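The Sofa Is Not a Shelf
Speaker notes, home organizing evening, November

Open with the picture up. Let people settle, then start.

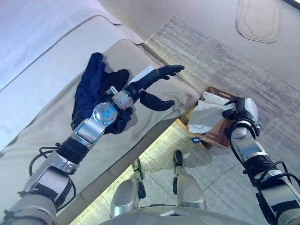
Good evening. My name is Rania Saliba, I have been tidying other people's living rooms for longer than I've been tidying my own, and tonight I'd like to talk about the sofa. I mean the seat. The flat part, where in theory a person goes.

(Wait for the first laugh. If there's no laugh, carry on as if there was one.)

I keep a notebook of house visits. There are 371 of them in it now. On the front page I wrote, early on, "Where does the stuff land?" and I've been answering that question ever since, usually with the word sofa. People expect me to say kitchen counter. The kitchen counter is bad, but the counter at least gets cleared when somebody wants toast. A sofa can hold a dark blue bundle of cloth for a month and everyone will simply sit at the other end.

So, the bundle. Every pale sofa has one. It is navy or black or a deep gray, and it's been crumpled up for so long that the household has stopped asking whether it's a sweater or a towel. Ask your audience at home tonight. You'll get three answers and one shrug.

SLOT ONE: THE LIGHT SOFA PROBLEM

Say plainly that I have nothing against beige. I own beige. A pale seat cushion with a neat piped seam along the front is a lovely thing and it photographs well in catalogs, where no one lives. What it does in a real house is show every dark object put down on it. You would think this would make people pick the objects up. What happens is that they buy a throw.

Throw story here. Client with a cream Sonden three-seater, bought a white cover to protect it, then bought a second cover to protect the white one. Pause. She then sat on the floor, because the sofa was for best.

(Don't say which town. She may be here.)

The cover itself is fine, by the way. If you have one, pull it straight when you pass. Ten seconds. A rumpled cover tells everyone in the house that the sofa is already a mess and they may as well add to it, and they do, starting with their socks.

SLOT TWO: SOFT THINGS, FLAT THINGS, AND TISSUES

Hold up the three props from the bag: the towel, the envelope, the tissue. The method fits on the back of a receipt, and that is where I wrote it.

Soft things go first. Pick up the cloth and shake it out. Shake it properly, both hands, over the seat. I do this in front of clients and I've had pens, a teaspoon, a hearing aid battery and once a set of car keys that had already been replaced at some expense. Then decide what it is. If it's a garment it goes to a person. If it's a towel it goes to the bathroom or the wash. If you can't tell, smell it, and you will be able to tell.

Flat things next. Cards, folded notes, appointment slips, the small white rectangle of whatever it is that slides down beside the cushion. Flat things are the dangerous ones because they look like trash and are sometimes the dentist. My rule is that you read it standing up. Once you sit down with a piece of paper you're going to put it on the arm of the sofa, and we both know how long it lives there.

Tissues last. I get more argument about tissues than about anything else. People say, "But it's clean." Hiba Nimri and I ran the spring workshop together and she had a very good line on this, which was that a tissue out of its box has started its career and there's no point pretending otherwise. Use it or throw it out. Do not tuck it under a cushion for later. Do not, please, leave it in the pocket of the dark cloth you're about to put in the wash.

(This gets a groan. Let them groan. Someone will tell their black pants story. Give it one minute, no more - last time we lost fifteen.)

SLOT THREE: WHAT TO BUY, WHICH IS VERY LITTLE

They'll want product names. Be firm. A basket is fine. I like the low Clavel one because it has no lid, and a lid gives people somewhere else to put things. The Liepiņa wool brush is good on upholstery and lasts for years. I've been asked about the Grilex sofa organizer, the one that hangs over the arm with 4 pockets. I tried it. I now have four pockets of tissues.

If anybody asks about price, the notebook has one client who had spent 756 dollars on storage for her living room before she called me. We gave most of it away. The sofa was clear by lunch, and the hallway was full of baskets waiting for a ride.

Skip this part if we're running behind: the vacuum demonstration. It's loud and the outlet is at the wrong end of the room.

SLOT FOUR: KEEPING IT CLEAR

Evening habit. Whoever stands up last takes one thing with them. Not everything, that way lies resentment. Families hear "one thing" and think they're getting away with something, so they agree to it.

Couples should each have a hook. I don't care where. A sweater with a hook of its own has maybe an even chance of reaching it, and I have seen far worse odds.

If you live alone, you have my sympathy and also my envy. The bundle is yours. You can't blame the teenager.

Of the visits in the notebook, 326 had something on the sofa when I came through the door, and these were people who knew I was coming. Several had cleaned up for me. One of them apologized, moved a blanket so I could sit down, and put it on the other chair.

Questions. Repeat each one into the microphone, the back row can't hear. If there's one about dogs, hand it to Hiba.

Handouts are by the coffee. Get the towel back before leaving.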